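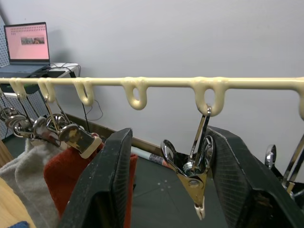
Section 4. Setting up the Wenudis dehumidifier in laundry mode

Read Section 3 first if you haven't mounted the drain hose. If you have mounted the drain hose and didn't read Section 3, go back and look at the diagram of the elbow joint. Most people put it on upside down.

You will need:
The dehumidifier
The remote (in the foam, left side, easy to throw away with the foam)
Two AAA batteries, not included, as tradition demands
A dry cloth

4.1 Choosing a spot

1. Leave the unit standing upright for six hours before you plug it in. If it traveled on its side, make that overnight. The oil in the compressor has to drain back down, and it won't be hurried.

2. Pick a level floor. Thick carpet doesn't count as level, whatever it looks like.

3. Keep 12 inches clear behind the unit and 20 inches above it. The air comes out of the top, so a shelf up there will get very dry and everything else in the room won't.

4. Close the windows and the door. With a window open, the Wenudis will try to dry the neighborhood.

CAUTION: Plug directly into a grounded wall outlet. No extension cords, no power strips, and nothing that came free with a lamp.

4.2 Hanging the wash

Spin the load at the highest speed the labels allow. Wringing by hand is fine for two socks and a bad plan for towels. Give each piece a shake and hang it with a hand's width between it and its neighbor. Heavy things like jeans and sweatshirts go closest to the air outlet. Small things can go anywhere that air reaches, on a rack, a line or a row of clips.
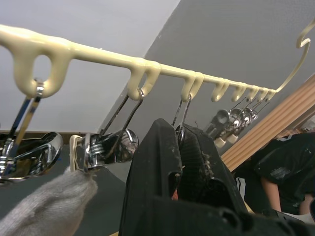 Jeans dry faster by the waistband with the pockets pulled out. They look ridiculous that way, but you've closed the door. Shirts should be unbuttoned except for the top one.

NOTE: Never hang anything directly over the unit. A dripping sleeve above the outlet grille voids the warranty, and our service desk can always tell.

4.3 Starting a laundry cycle

1. Press POWER. The unit beeps twice and the display shows the humidity in the room. A reading of 71 is normal with a full load hanging. Anything over 90 means you skipped the spin.

2. Press MODE until the shirt symbol lights up. It looks a little like a bat. There is no bat mode.

3. Press FAN once for low or twice for high. High is faster and sounds like it. Low is for bedrooms and for people on the phone.

4. Press SWING to set the louver moving. Don't push the louver with your finger to help it along.

5. Walk away. A full load takes four to six hours, and checking it every ten minutes lets the damp air out of the room and the other damp air in.

The cycle ends by itself when humidity has stayed under 45 for 30 minutes. The fan runs on for three minutes after that to cool the coil – leave it plugged in until it stops.

4.4 Error codes

E1: Tank full or not seated. Empty it. If it's empty, push it in until it clicks. If it clicked and you still see E1, the float is stuck; tap it.

E3: Room too cold. The unit won't run below 41 degrees.

E7: Filter clogged. The filter light comes on after 223 hours of running and is widely ignored. E7 is the same message with the fan turned off. 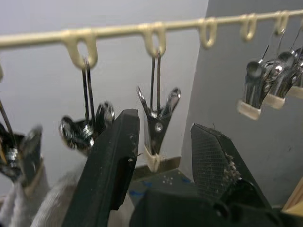
4.5 Cleaning the filter

1. Unplug the unit.

2. Slide the filter out from the back by its tab.

3. Vacuum it, or rinse it in lukewarm water with no soap. Let it dry completely before it goes back in.

4. Hold RESET for five seconds to clear the light. Holding RESET without cleaning the filter also clears the light, and Matadach would prefer you hadn't read that.

For replacement filters, order part 358.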